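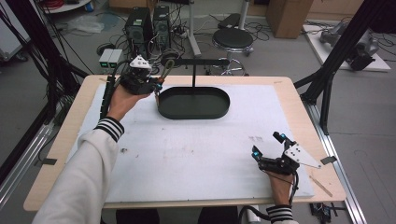 # Drullorum's maker on offline podcasts, slow sync and why there's no Android version yet

15 Oct 2018

Drullorum is a podcast app for iPhone and iPad that does very little. It downloads episodes, plays them, and deletes them when you're done. There's no store, no chat, no recommended shows on the front page. It has been in the App Store since last December, and version 4 came out this month with folders, a new sleep timer and a rewritten download queue.

The developer works alone under the company name Barnex and asked us to leave it at that. We talked by phone for an hour, mostly about downloads.

"I drove a delivery route before this," the developer said. "Half of it had no signal. The app I was using would say an episode was saved, and then I'd get out past the reservoir and it would start spinning. It had saved the first few minutes. I got annoyed enough to learn how to write one."

The first build took eight months of evenings. It could play a file and remember where you stopped. It couldn't skip forward. "I forgot to put it in. I don't skip, so I didn't miss it until I gave the app to my brother."

## How the downloads work

Most podcast apps treat a download as a copy of something that lives on a server. Drullorum does it the other way around. If an episode isn't fully on the phone, it doesn't show up in the play list at all. It sits on a separate screen called Waiting, with a progress bar.

That has cost the app some users. People open it for the first time, tap a show, and expect sound right away.

"I get that email a lot. 'Where's the play button?' It's there when the file's there. I added a line of text on the Waiting screen in version 2 and the emails dropped, but they didn't stop. I've thought about adding streaming as an option, off by default. I keep putting it at the bottom of the list."

The rewritten queue in version 4 handles one show at a time by default. You can raise that to four in Settings. The old queue tried to grab everything at once, and on slow connections it often finished none of it. The new one also picks up a broken download where it left off, if the host allows that. Plenty of hosts don't.

"Some of the small shows are sitting on somebody's old web plan. The server drops you, and when you come back it makes you start over. I can't fix that from my end. I put a small note next to the episode so at least you know whose fault it is."

## Folders

Folders were the most requested feature by a wide margin. The feedback board had 2,871 votes for them when the work started. The developer had resisted, and still doesn't use them.

"I follow nine or ten shows. I don't need a folder. Then somebody sent me a screenshot of their list and it went on and on. They had language lessons mixed in with baseball and church sermons. I felt bad about it."

A folder can have its own rules. You can tell one to keep only the two newest episodes of each show, and tell another to keep everything. Folders can't go inside other folders. I asked whether that was coming.

"No. I tried it. Moving a show took too many taps, and I lost one of my own test shows and had to search for it."

The rules are set by pressing and holding the folder name, and this is easy to miss. I had been using the beta for a while before I found it. The developer agreed it was a problem and said a plain Edit button should be in the next update.

## Sync

Drullorum syncs between devices through Saengthong, a small file storage service that also has a free plan. You need an account there. The app writes a single file that holds your subscriptions and your place in each episode, and the other device reads it.

It's slow. In my use, stopping an episode on the phone and opening the iPad often meant a wait before the right spot came up, and a couple of times I had to pull down on the list to make it check again.

"It's slow on purpose, sort of. It checks when you open the app and when you close it. If I check all the time, it eats the battery. I'd like to use iCloud instead and I've started on it. The reason I went with Saengthong is that it was the one I already paid for and I knew how it worked."

Audio files aren't synced. Each device downloads its own copies, so an iPad that never leaves the house can keep a much bigger library than a phone that's nearly full.

## Price and Android

The app is free to download and limited to four shows. A one-time purchase removes the limit. There are no ads, and the developer said a subscription isn't planned.

"People tell me I should charge every month. Maybe. My costs are low. I don't run a server, apart from the feedback board. If I ever have to run one, I'll have to think about it again."

An Android version comes up in the reviews nearly every week. Barnex hired a small shop called Waltdale to look into it last spring, and they built a rough version that could download and play. It went no further. The developer doesn't own an Android phone and wasn't comfortable selling something that would have to be supported secondhand.

"They did good work. I have the code. I'd need to buy a few phones, live with them for a while, and find out what's annoying about them. I haven't done that."

Work on the watch app is further along. It will hold a handful of episodes and play them over Bluetooth headphones without the phone nearby. Getting the files onto the watch is the hard part. The developer leaves it on the charger overnight during testing and checks in the morning to see what made it across.

"Some mornings it's all of them. Some mornings it's one. I'm not shipping it until I know why."

Drullorum 4 requires iOS 11 or later. Anyone who paid for an earlier version gets it at no charge.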